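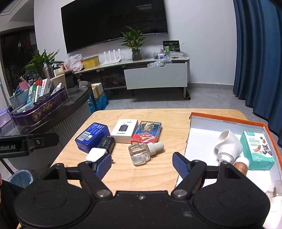
When I moved to Studgate four years ago, I had a paper dictionary with me, and my new colleagues laughed at it in a friendly way. The phone translates faster, they said. They were right about the speed. I still want to defend the dictionary.

With the phone I get one answer, I use it, and after ten minutes it has left my head. With the book I must first remember the alphabet, then pass by other words on the same page, and some of them stay with me. I learned "gravel" while I was looking for "gratitude". I had no need of gravel that day – but in May I rented a room in Dirnavcombe where the whole yard was made of it, and I could complain to the landlord with the correct noun.

I know the argument about time. A person who works all day and studies at night does not want to turn 200 pages for one verb. I also use the phone at the pharmacy, where a mistake can be serious. But for reading a novel in the evening, what is the hurry?

Last winter I started to put a small pencil mark beside each word I look up. There are 265 marks now. The word "reluctant" has 4 of them, and I am a little ashamed of this. The phone would never show me that I keep forgetting the same word. It gives me the meaning politely each time, as if we had never met.

My language teacher thinks I am being romantic. Maybe. She is asking us to bring only a tablet to the new course, and I will bring it, and the dictionary will be in my bag also.

7th January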